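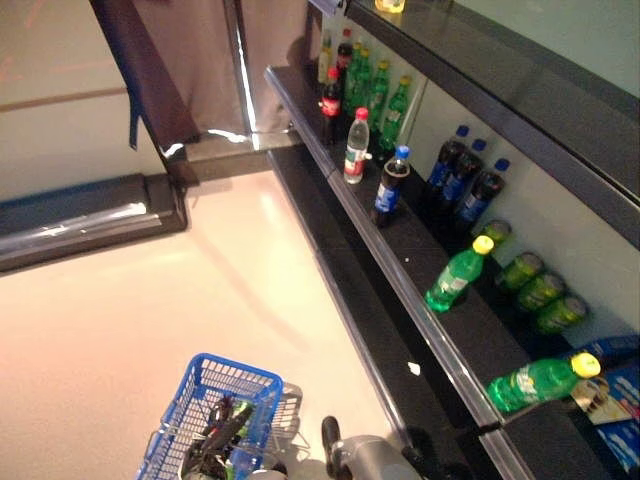
床・カーペット清掃部門 定例打合せ 議事録

開催月:1月
時間:午前9時開始
場所:グレメル清掃サービス 事務所2階
出席:フレッチャー・ボルジャー(進行)、現場班長、資材担当、営業担当、経理担当(記録)
欠席:夜間班の班長(書面で報告あり)

1.前回議事録の確認
訂正1件。ラシャンス社の階段清掃は「月2回」ではなく「隔月」。訂正のうえ承認。

2.トレターノ事務所棟のカーペット洗浄
現場班長より報告。3階廊下と会議室の洗浄は終了。受付前のコーヒーの染みは薄くなったが、斜めから見ると輪郭が残る。先方の総務からは再洗浄の希望が出ている。
ボルジャーより、同じ箇所に続けてアルカリ洗剤を使うと毛足が傷むとの指摘。次回は中性洗剤で試し、変化がなければタイルカーペットの部分交換を提案する。交換用の在庫が先方にあるかは営業担当が確認する。
乾燥時間について、送風機を壁際に置いたため会議室の奥の乾きが遅かった。次回から入口側と奥側に1台ずつ置く。

3.マミア店舗の床ワックス
営業担当より報告。契約面積は300平方メートルで、バックヤードは含まない。先方からバックヤードも同時にできないかと問合せがあった。別見積りとする。
作業は閉店後に行う。前回は什器の移動をどちらが行うか決めておらず、開始が30分遅れた。今回は先方が移動し、当方は到着時に写真で位置を記録する。見積書にもその旨を記載する。
剥離作業を行うかどうかで意見が分かれた。資材担当は旧ワックスの黄ばみを理由に全面剥離を主張。現場班長は通路のみで足りるとの意見。下見のうえボルジャーが判断する。

4.資材と機材
ポリッシャー1台のスイッチが接触不良。修理に出す間は夜間班の予備機を使用する。
赤パッドの減りが早い。資材担当によれば、使用後に洗わず重ねて保管しているものがある。各班で洗って立てて乾かすこと。
洗剤の希釈表が古い。原液の銘柄が変わった分を直し、車両と倉庫に貼り替える。
カーペット用のしみ抜き剤は残り9本。追加発注は経理担当が単価を確認してから行う。

5.夜間班からの書面報告
鍵の返却場所が現場ごとに違い、分かりにくいとのこと。一覧を作り、班長の携帯端末で見られるようにする。担当は営業。
ラシャンス社の地下駐車場側の出入口は、深夜は内側から開かない。搬出は正面を使う。
汚水の処理場所についても質問があった。トレターノは清掃流しを使用可、マミアは持ち帰り。屋外の側溝には流さないことを改めて周知する。

6.料金表の見直し
経理担当より案の提示。出張費を作業料金に含めるか別建てにするかで議論になった。小口の家庭向けは込み、法人は別建てとする案が多数だったが、家庭向けの最低料金が決まらず継続審議。次回までに昨年の実績をまとめる。

7.その他
作業靴の支給希望は現場班長が取りまとめる。
事務所のマットは次の空き時間に洗う。

決定事項と担当
・トレターノの再洗浄は中性洗剤で実施(現場班長)
・交換用タイルカーペットの在庫確認(営業)
・マミアの下見と剥離範囲の判断(ボルジャー)
・バックヤードの別見積り(営業)
・ポリッシャーの修理手配、希釈表の更新(資材)
・鍵の返却場所一覧の作成(営業)
・料金表用の実績集計(経理)

次回は2月。時間は今回と同じ。
記録:経理担当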